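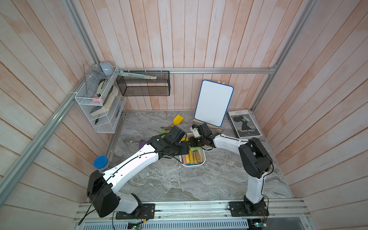 Most two-arm training data is wasted on moments when only one arm is doing anything useful, according to Uzma Jatoi, and the fix her group has settled on is to throw much of it out.

The method, called Kuller, was presented in July at a workshop hosted by Skunirora. It deals with a common problem in teaching a pair of robot arms by demonstration. A person guides both arms through a task, the motions are recorded, and a control program learns to copy them. For long stretches of a recording, though, one arm is parked while the other works. A program trained on everything tends to learn the parking too, and it stalls at the point where the arms need to move together.

Kuller scores each short piece of a recording by how much the motion of one arm depends on the motion of the other. Pieces with a high score are kept whole. Pieces with a low score are split, so that each arm learns its own part separately. The scoring uses joint positions only and needs no labels added by hand.

The group recorded 229 demonstrations of tabletop jobs in which both grippers have to work close together over a small container. After scoring, the same recordings were used to train two control programs, one with the Kuller split and one without. On 13 test layouts that were not part of the training set, the program trained with the split finished the job in eight. The other finished in four.

Aqeel Bajwa, who ran the tests, said most of the remaining failures came when the grippers got in each other's way above the container. Neither program had been given a rule for which arm should back off first. In several runs both arms pulled back, came in again at the same moment and pulled back a second time until the run was stopped.

Training time was close to the same for both versions. The scoring step is done once, before training starts, and runs on an ordinary desktop computer.

The group plans to release the scoring code through Clulik, along with the recordings. A second round of tests, on a setup at Janjua with longer arms, is due to begin after that.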